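Rye, hydration and the Kassa tin

December 2018

The bakery on the corner, Tesero, stopped making its dark rye in May. No notice went up. The shelf label stayed for a fortnight with seeded spelt behind it, and then the label went too. I had been buying that loaf every week for long enough that I had opinions on which end of the batch it came from, so I asked at the counter and was told the flour supplier had changed and the new flour did not behave. They had tried it for a while and given up.

I have spent the months since then trying to make something close to it at home. These are the notes so far, mostly so that I can find them again.

The original was a tin loaf, square in section, with a flat top and a thin, rather leathery crust. The crumb was tight and slightly tacky on the day of baking and much better on the second day. It had caraway in it, whole, and I think a small amount of ground coriander. It was sour but not sharply so. I never got a recipe and did not ask for one.

Flour first. Wholemeal rye from the supermarket is ground coarser than whatever they were using, and the loaf comes out crumbly at the edges and wet in the middle. The finer sort sold by Ekitz is nearer. It takes up water faster, so the paste stiffens while you are still stirring, and the temptation is to add more. Don't. It loosens again overnight. Ekitz only sell it at the shop itself, in paper bags that split if you pick them up by the fold, and I buy two at a time.
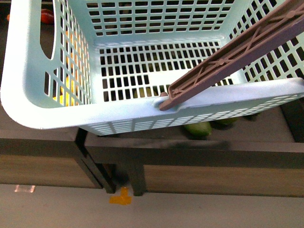
Basket, Ekitz.

My present formula fills one large Kassa tin. Total dough weight is 2000 grams, which looks excessive written down but the tin is long and rye is dense. Hydration, counting the starter, is 98 per cent. At 90 the top cracked along its whole length. At 105 the loaf had a band of gum along the bottom as thick as a finger, and no amount of extra baking shifted it. I have not tried the values in between with any rigour.

The starter is all rye and lives in the fridge. The evening before, I take a spoonful and build it up in two stages, the first quite wet and kept somewhere warm, the second stiffer and left on the worktop. Older books give three stages. I tried three and could taste no difference from two, although my wife said the three-stage loaf was better and she may be right. The sour flavour comes mostly from the long second stage. If the kitchen is cold it needs longer, and in this house in winter that means leaving it until lunchtime.

The caraway goes in with the soaked bread. I should explain the soaked bread. A portion of the old loaf, dried and crumbled, goes into hot water the night before and is stirred into the dough with everything else. It darkens the crumb and keeps it moist, and it was the step that moved my loaf furthest towards the Tesero one. The obvious difficulty is that you need an old loaf to begin. I used a shop rye for the first and my own from then on.

There is no kneading to speak of. Rye has very little gluten worth developing. I mix with a stout spoon until there is no dry flour, scrape it into the greased tin with a wet spatula, and smooth the top with wet fingers. Then it sits under a cloth until small holes appear on the surface, like those on a crumpet in the pan. That is the only sign I trust. Rise as a proportion of the original volume is not much help because it varies with how much air you left in when filling the tin.

Baking is hot to start with and then lower for a long time. I begin at the top of what the oven will do, for a quarter of an hour, then turn it down to 170 and leave it. A probe in the middle should read 98 at the end. The coincidence with the hydration figure has caught me out once when reading my own handwriting. The thermometer is a Cloria, cheap, and it agrees with boiling water well enough.

Then the loaf comes out of the tin, goes on a rack until fully cold, and is wrapped in a tea towel for a day. I have cut into one early on two occasions and regretted it both times. The knife came out coated and the slice closed up behind it.

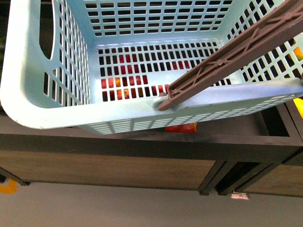
Shewit Assefa

On the matter of the crust, I am still some way off. Theirs was leathery all over, top and sides alike. Mine is hard on the top and soft at the sides, which suggests the tin is shielding the sides too well or the lid arrangement is wrong. The Kassa tin has no lid of its own. I have been using a baking sheet with a weight on it for the first half of the bake, which gives the flat top but traps a good deal of steam. Taking the sheet off sooner gives a domed top with a split. One thing I have not yet tried is turning the loaf out of the tin for the last twenty minutes and finishing it on the bare oven shelf. That is next.

Coriander: I started with a teaspoon, ground, and it was far too much. The loaf tasted of soap for four days. A quarter of that is right, or at least not noticeable, and I am no longer sure the original had any in it.

Salt is at 2 per cent of the flour weight, counting the flour in the starter. I have seen lower figures for rye and tried one. It fermented too fast and tasted flat.

Treacle I left out after the third attempt. It gives the colour but the sweetness sits on top of everything else, and the old bread does the colouring anyway.

The last loaf weighed 726 grams after we had eaten the first half of it, if anyone wants a rough idea of how much water goes in baking and standing. I forgot to weigh it whole. I will do that next time, along with the bare shelf test, and add the result underneath.

I did go back to Tesero to ask whether they had considered the Ekitz flour. The man on the counter wrote the name down on a paper bag. The spelt is all right, by the way, if you toast it.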